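# Picking Up the Bag

The first thing Birthe Kragh teaches in her summer robotics class is how to pick up a bag of snacks. Her students are in their late teens and early twenties, and most of them have been picking up bags of snacks without instruction for a long time. They spend the first two sessions on it anyway.

They do it with a gripper in each hand. The grippers are the same sort of thing that would go on the end of a robot arm, with two fingers that open and close and soft pads where the fingers meet the object. A student squeezes the handle and the fingers come together. Cameras record what happens at the fingertips. Later, the recordings are used to teach a machine to do the same job.

"People walk in wanting to write code," Kragh says. "They will write code. But I want them to have dropped things first."

The class is held at Ustside, a two-year college on the north edge of Staltness, in a ground-floor workshop that used to belong to the upholstery program. The big cutting tables are still there, and so are the pegboards, with the outlines of shears painted on them. It runs for the whole of the summer term and counts toward a technical certificate. Half the students are in the certificate program. The others are taking it for credit somewhere else, or because a parent saw it in the catalog.

## One job, many times

Every year the class takes on a single project with a single task in it. This year's is called Irnon, a name chosen by a vote in the first week of June and never explained to Kragh's satisfaction. The task is packing: take small packaged goods off a soft surface and put them into an open box, using two grippers.

It was picked over two other proposals. One group wanted to fold towels, which Kragh turned down on the grounds that last year's class had tried it and she was still tired. Another wanted to sort bolts. Kragh thought the bolts were too easy to get right and too dull to watch.

Snack packets are neither. A sealed bag has air in it, so it moves when you press on it. The foil is slick. If the lights are bright the surface throws back glare, and the camera sees a white streak where the printing should be. A small flat packet is worse than a big puffy one, as there is very little to get hold of, and the crimped edge at either end bends away from the finger. Students learn to look for an edge that stands up a little. They learn that a packet lying across another packet can be taken by the high corner.

They also learn to let go. In the early recordings, students hold a bag over the box and then wait, as if somebody were going to take it from them. On a recording that pause looks like part of the job. A machine trained on it will pause too.

"You find out what your own habits are," says one second-year student, who came to the class from the welding program. "I go in from the left every time. I didn't know that. Then I watched myself do it for an hour."

## On the bedsheet

The workshop tables are hard, flat and gray, and in the first round of Irnon everything was recorded on them. The class had 132 recordings by the end of that round. The trouble was that they all looked alike. Kragh asked the students what would happen to a system that had only ever seen a gray table, and then she asked them to go and find some other surfaces.

Beds turned out to be popular. A mattress gives under the hand, and a sheet wrinkles and pulls. Anything set down on it tilts a bit, and a box that would stay put on a table can shift when a gripper leans on the rim. The printing on the fabric matters too. A flower or a line of lettering is one more thing that has to be told apart from the goods.

The students were told to leave the rooms as they were. Daylight from a window is allowed, and so is whatever is hanging on the wall. Kragh's written instructions for the round fit on a card. They ask for an open box, an assortment of packets in different sizes and colors, and two grippers working on the same bag wherever the bag allows it.

The two-gripper rule caused the most argument. Many of the packets can be lifted with one, and a student in a hurry will do it that way. With two, you have to think about where the second one goes. It may come in from the side while the first holds the bottom of the bag, or both may close in on the same packet from different directions and get in each other's way. The bodies of the grippers are bulky compared with the things they pick up, and from some angles they hide half of what is going on.

A light blue sheet with "Sweet Dream" printed on it served for one run, with a green-rimmed box and a mix of snacks in yellow, orange, red and purple wrappers.
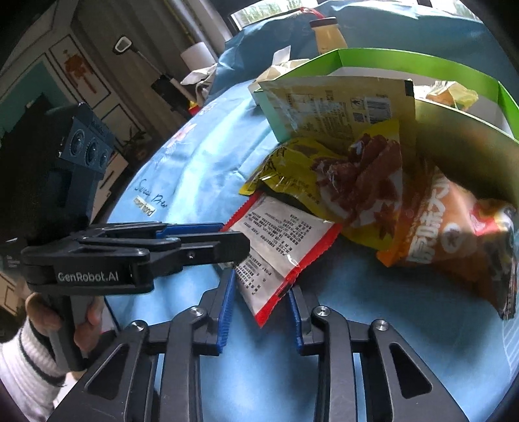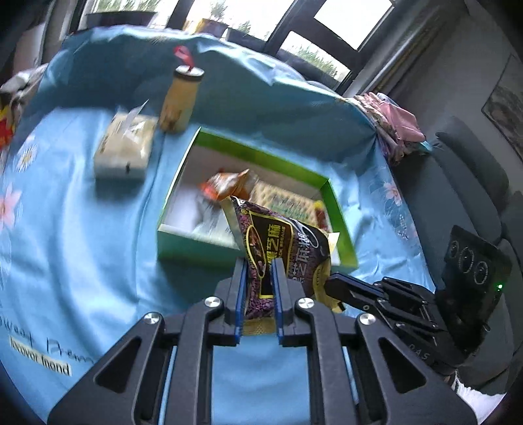

## Watching it back

Recording is the shorter part of the work. The longer part takes place in a room down the hall called the Mahrous room, after the donor who paid for its computers. The blinds are kept down. Students sit in pairs and go through the footage, marking where each attempt begins and ends and what was picked up.

They use a simple set of labels. A clean attempt is one where the packet goes from the surface to the box without being dropped or re-gripped. A recovered attempt is one where something slips and the student fixes it. The rest are marked as failures and kept in a separate folder. Kragh does not let anyone delete them.

The recovered attempts get the most discussion. Some students think they should be left out of the training set, on the theory that you would not teach a child to write by showing them crossed-out words. Others say that slips are going to happen to the machine as well, and that it had better have seen somebody deal with one. The class tried it both ways on a small batch. The results were close enough that both sides claimed them.

There is a spreadsheet, naturally. It began as one page and is now a workbook with tabs, and the tab for packaging has grown a column headed "Noise," where students note whether the bag crackles. The cameras don't use the sound for anything. The column was added by a student who found it satisfying to fill in, and it has been kept up by everyone who came after.

Kragh came to teaching from a packing plant, where she maintained a line that put jars into cartons. It was fast, and it could do one thing. When the jar changed shape, the line was stopped and parts of it were rebuilt. She spent a good deal of her working life lying on a concrete floor with a wrench. She is not sentimental about it, but she brings it up when students complain that their system is slow.

"It is slow," she says. "It's also looking at a bag it hasn't seen before. My line could not do that on its best day."

## How far it has come

The class has a robot arm, bolted to the old cutting table nearest the door. It has a gripper of its own and is run at reduced speed, with a yellow line on the floor that students stay behind while it moves.

In its first trials the arm went down beside the packet, closed on nothing, and carried that nothing carefully to the box. It did this many times in a row. A video of it was passed around the college and was, for a while, the best-known thing the class had produced.

It has improved. With 400 labeled attempts to learn from, the arm now finds the packet on most tries when the packet lies by itself. Piles are still hard. So is anything with a mirror finish, and so are the thin packets, which it tends to push along the cloth until they meet something solid. The students have noticed that this sometimes works. There is a disagreement about whether it should count.

The goal for the term is 500, which the class expects to reach before the last week. After that the collection will be split by surface, so that the system can be trained on tables and tried out on beds, and the other way around. Kragh expects it to do poorly in both directions and wants the students to write down by how much.

A second arm is on the wish list. Without it, the two-handed recordings can only be used one hand at a time, which bothers the students who put the work into making them. The college has said it will look at the request in the fall.

## What they take with them

Some of the students will go on to four-year programs. The one from welding has applied for a maintenance job at a warehouse outside Staltness and mentioned the class in his letter. Another has decided that she likes labeling footage more than anything else in the course, a preference that surprised her and that her lab partner regards as a stroke of luck.

Supplies are a running item. Packets wear out - the corners go soft, the foil creases, and after enough handling they no longer behave like something from a store shelf. Students replace them from the supermarket across the road and turn in the receipts. The retired ones go into a bin by the sink, unopened, with a sign asking people not to eat from it until the labels have been checked against the spreadsheet.

By midafternoon the pairs have come back from the Mahrous room and the grippers are on their chargers. Kragh goes over the next day's list, which has one line on it. They are going to try a couch.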